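Week 9 handout: Can a machine put things away yet?
Read before section. Bring your notes from the grasping lecture.

Last week we covered picking things up. This week is about putting them down in the right place, which most people would call tidying. Tidying makes up a large part of household work and a fair part of shop-floor work too: returning tools to a bench, sorting parts into bins, clearing a table at the end of a shift. A person does it while thinking about something else. For a machine it is still several hard problems in a row.

1. What the task asks for

Take the instruction "put the toys on the shelf." To carry it out, the machine has to find each object, decide which of them count as toys, choose a grip, lift without knocking over the neighbors, carry the object to an opening and let go so that it stays there. It also has to know when it is finished. Leaving out any one of these spoils the result, and the errors add up. If each step works nine times in ten and there are six steps, the whole chain works a little more than half the time. Work this out yourself before section.

2. Why simulation is used

Most groups practice tidying in simulation first. Nothing breaks, the table resets in a moment, and the objects can be put back exactly where they were. The Daly task set, which we use for Assignment 4, works this way. It has 12 tabletop chores, all for two arms, and each one starts from a slightly different layout on every run.
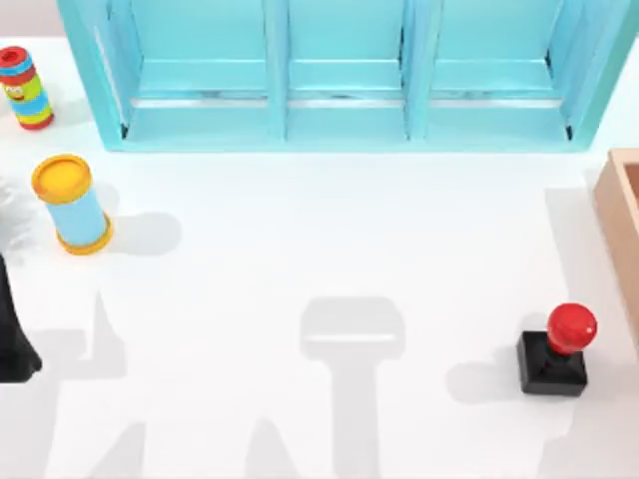
Figure 1. Simulated tabletop with an open three-compartment shelf, several toys and a wooden box at the right. All three compartments appear empty.

Look at the shapes in Figure 1 and think about grips. The red knob on the stamp-like toy gives a gripper something to close on, and the black base under it is square. The cylinder with the yellow-orange lid is a different case, and it is tilted slightly. A grip planned for an upright cylinder may close at the wrong angle. The striped toy with the face stands beside the shelf, so an arm coming in from that side has less room to work.

Look also at the shadows. The large ones on the lower half of the table come from the arms, which are mostly out of view overhead. A person ignores them without effort. A vision system trained on evenly lit tables may treat a dark patch as an object, or lose the edge of a real one.

3. How well does it work?

Demyd Yatsenko's group ran the Hatum controller on the Daly shelf chore for 1133 trials. It finished the whole chore in 821 of them, or 72 percent. Before you quote that number, note what it covers:

— A trial counted as finished if every toy ended up inside a compartment. Toys lying on their side were accepted.
— There was no time limit.
— The toys were the same ones used in training.

When the toys were swapped for new ones, the rate dropped to some 40 percent. The most common failure was at release. The gripper opened, one finger dragged on the object, and the object came back out with the hand.

On the shop floor the picture is better, mainly where the work has been arranged to suit the machine. The Clurnine packing line, which we discussed in September, puts each part in a tray with a fixed position. The robot there has very little to decide. Homes are not laid out like that, and few people would want them to be.

4. So, yet?

For one table, known objects and someone nearby to step in: yes, slowly. For an ordinary living room with no help: no. Farov's review (on the reading list) is more hopeful than I am, and you should read it with the three points above in hand.

For section

a. List the steps needed to put the stamp-like toy in the middle compartment. Mark the 2 you think are most likely to fail.
b. Suppose the instruction were "put the toys in the box" instead. Which steps get easier? Which get harder?
c. Write a rule for "finished" that a parent would accept. Keep it under 50 words.

Answers to (c) are due on paper at the start of section, Tue 26 March.

Contact: Nestor Agbayani, course office | © Course staff. For class use. | Back to top
3 comments | 2 shares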